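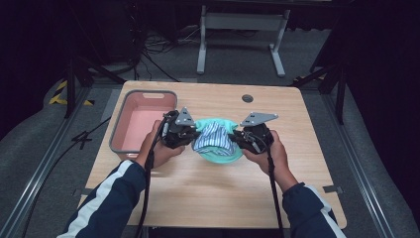
Dish towels going sour after two days, what are you doing about it?

Posted by mapleford, Feb 20, 2022

We moved to Clelton in November and every kitchen towel I own now smells like a pond by the second day. Same towels, same detergent, same washer we brought with us. The only thing that changed is the water and the house. I wash warm, tumble dry on medium, and fold them into a drawer by the stove. They smell fine coming out of the drawer. Wipe one wet plate and the smell is back.

Is this a water problem or a towel problem?

ridgeline_5

Clelton water is hard. We're over in Sorkerside on the same supply and I had to change how much detergent I used. What you're smelling is old grease and soap left in the cloth. Wash a load hot with no softener and see what happens.

mapleford

I do use softener. A capful every load.

ridgeline_5

Stop that first. It coats the cotton and the towel quits absorbing, so it stays damp longer.
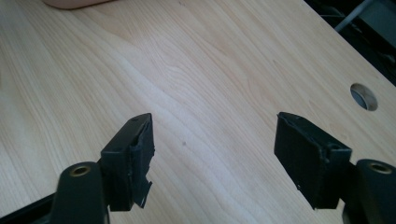
I'd also run the washer empty on hot once before you do the towels. Pull the rubber seal back and wipe behind it. Mine was gray in there.

oldpantry

I disagree about hot water fixing it. I washed hot for years and still had the smell. What fixed it was drying. A towel folded over the oven handle takes all night to dry, and one on a hook by one corner is worse. Hang it flat over a bar, single layer, and switch to a clean one every morning. I keep 12 in rotation and do them in one load.

tern_and_co

Depends on the weave too. Thick terry holds water forever. I bought a set of 3 waffle ones from Leinonen and they dry in half the time. They do shrink, so buy bigger than you think you need.

oldpantry

Waffle is fine for hands and useless for glasses. It leaves streaks. Flat linen or plain cotton for glasses.

tern_and_co

Not my experience, but I don't own nice glasses.
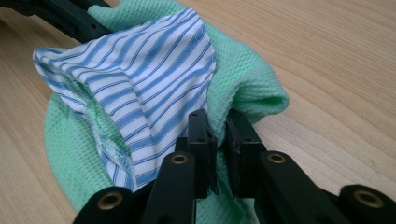

The other thing I changed was where the dirty ones go. They used to sit wet in the hamper with everything else until laundry day. Now they dry on a rail in the laundry room first — that alone made a difference.

ridgeline_5

Agree with that part. Still say hot water.

mapleford

OK. No softener, hot wash tonight, and I'll put up a bar. The hardware store in Lelley has them. Does vinegar in the rinse do anything, or is that a myth?

oldpantry

Some people swear by it. I quit using it and noticed no change.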